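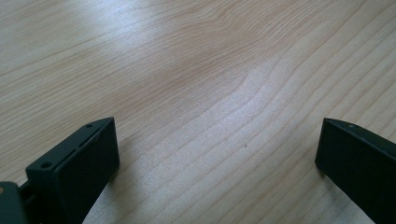
Workbench tips from the Tanoli after-school robotics club

We have 11 students, 3 tables and 2 grippers, and by the middle of May every one of those things has been dropped, bumped or glued to something. (The students are fine.) What follows is a pile of tips we've picked up while getting our gripper project, Plikilness, ready for the spring show. Most of them work just as well in a garage or at a kitchen table, so help yourself!

Wipe the table before you test, and look at it from down low. Crouch until your eyes are nearly level with the wood and the light will show you crumbs and eraser bits you'd never spot standing up. Our tables are pale wood with a lovely swirly grain, and a single dark speck can sit on one for an hour before anyone sees it. A barely damp cloth, wiped with the grain, then a dry one right behind it. Skip the spray polish! We tried it once and every block we set down went sliding like a hockey puck.

Watch the shine. Hina Yousafzai, one of our seventh graders, was the one who worked out that our gripper kept missing the white blocks only when the window blinds were open. The glare on the tabletop was washing them out in the camera view. Now we close the blinds halfway and point the desk lamp at the wall. If you ever take pictures of small parts to sell or to ask for help with a repair, do the same thing, it's a huge improvement for zero dollars.

Cleaning plastic gripper fingers. A cotton swab and a drop of dish soap in warm water, and dry them well before they go back on. Flat inside faces pick up skin oil from being handled and then they get slippery. Dark plastic hides the grime, too, so clean them on a schedule and don't wait until they look dirty. We do it at the start of each session while people are still eating their snacks.

Screw holes in plastic. Turn the screw backward first, gently, until you feel it drop a little. Then go forward. That little drop is the old thread catching, and if you start from there you won't cut a new one. This is my favorite trick of the whole year and I've since used it on a toy truck, two remote controls and the battery door of my bathroom scale. Stop when the screw is snug. If a hole is already chewed up, a sliver of toothpick and a dab of white glue will get you through one show, maybe two.

Open wide before you power on. We start every run with the fingers spread all the way and the table clear between them. It gives you a moment to check that both tips are pointing where you think they are, and it keeps somebody's pencil from getting crunched. Say "hands out" out loud. The kids shout it now, which the library next door has mentioned.

Test on soft things first. Sponges, then rolled socks, then wooden blocks, then the paper cup. The cup is the hard one! Parveen Virk's group cut strips from a rubber shelf liner and stuck them on the inside faces with double-sided tape, and the cup finally came up without folding. Change the tape when the edges start to lift. Rubbing alcohol takes the old gum off plastic, but try it on a hidden spot first and keep it away from the table finish.

Saving the tabletop. Wood this nice deserves a little care, even in a classroom. Set tools on a folded dish towel. Glue goes on over a baking tray, no exceptions. If a dark scuff does show up, try a plain white eraser before anything stronger, and rub along the grain.

Keeping small screws in order. A muffin tin is perfect. One cup per step of the job, going left to right, so that putting it back together is the same walk in the other direction. Put a strip of masking tape along the front and write on that. For carrying parts home we like pill organizers with the snap lids.

Write the run down right away. We keep a spiral notebook called Zundeo (long story, ask the eighth graders) and every test goes in it, good or bad, with what was changed since the last one. Pencil only. We're up to run 1738 and the early pages are a joy to read, mostly drawings of the gripper looking angry.

If you have a better way to get shelf liner to stay put, send it over! The club email is on the sign-up sheet, and we'll be trying thin weatherstrip next.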